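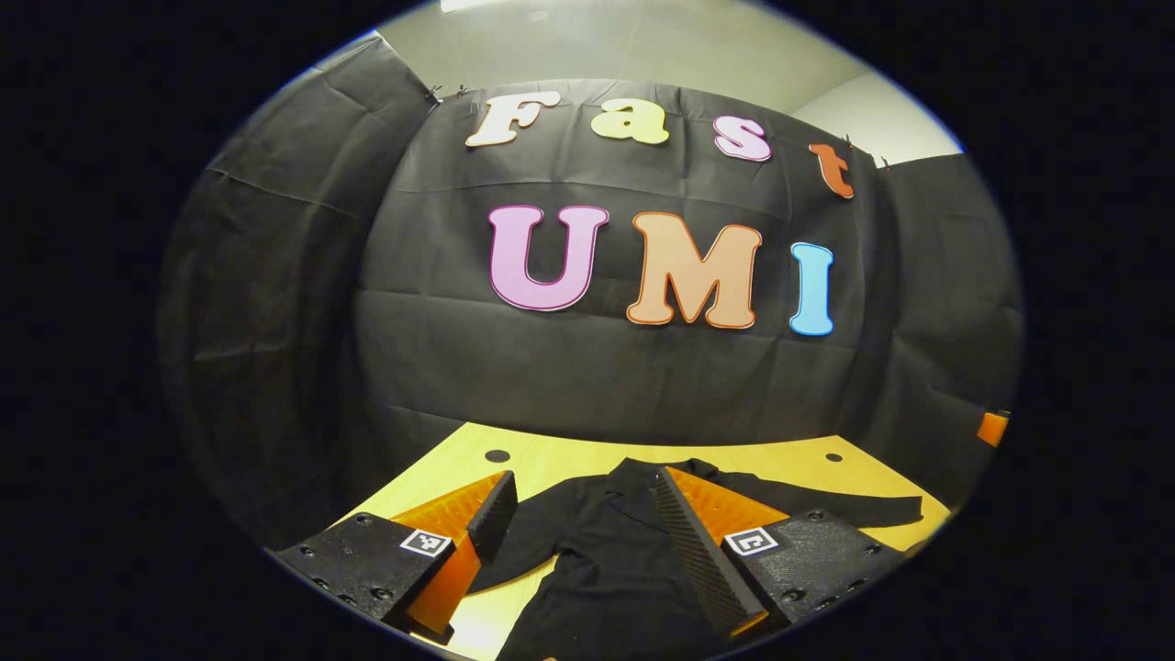

The Firnville Adult Learning Centre offers evening and daytime courses in reading, number work and practical English to residents of the town and the surrounding villages. As part of our series on local services, we spoke to the head of the centre in her office on the upper floor of the former Deston telephone exchange.

She has led the centre for three years, having previously taught at a college in Provmont. Enrolment in the current year stands at 470, the highest since the service moved into the exchange building. Most learners are over thirty, and a growing number are in work.

"People assume that our learners have failed at something," she said. "A good many left school early to earn a wage and have managed perfectly well. They come to us when the job changes. A warehouse brings in written safety checks, or a care home asks for daily notes, and a person who has been good at that job for twenty years is suddenly anxious about it."

New learners are not tested on arrival. They meet a tutor for forty minutes and talk about what they read at home and at work. The tutor then suggests a group, and the learner may change to another at any point in the first half of the term. The head of the centre described this as the decision she would defend most firmly. "We used to have a paper to fill in on the first evening. I watched a man pick up his coat and leave. I did not want to see that again."

The centre received a one-off grant from the Kiani Trust in June, which has paid for a second daytime group and for a crèche on the ground floor. Asked whether the crèche had made a difference, she was cautious. There are 93 names on the waiting list for daytime places, she said, and many of those on it have young children, but it would be wrong to draw firm conclusions from a single term.

She was more direct on the subject of transport. The last bus to Provmont leaves at ten minutes past nine, and the evening classes were for many years timed to finish at nine o'clock. "It is a steep walk to the stop, and some of our learners cannot do it in ten minutes. They were leaving early and missing the part of the lesson where the work is talked over." Classes now begin at half past six and end at half past eight. Two tutors were unable to manage the earlier start and have moved to daytime teaching.

On the question of what learners read, the centre has gradually moved away from printed course books. Groups work with tenancy letters, recipes, bus timetables and the local newspaper, along with short novels borrowed from the library. One group spent most of last winter on a single detective story and asked to start another by the same writer. "I would not have chosen it," she said. "They argued about the ending for two weeks – and several of them wrote more about it than they had written all year."

The number work courses have proved harder to fill. She believes that the name is partly to blame, and the autumn prospectus will list them under household budgeting, measuring and pay. The content will remain largely the same.

Enrolment for the autumn term is open at the front desk until seven in the evening. Courses are free to residents who do not already hold a school leaving certificate in the subject.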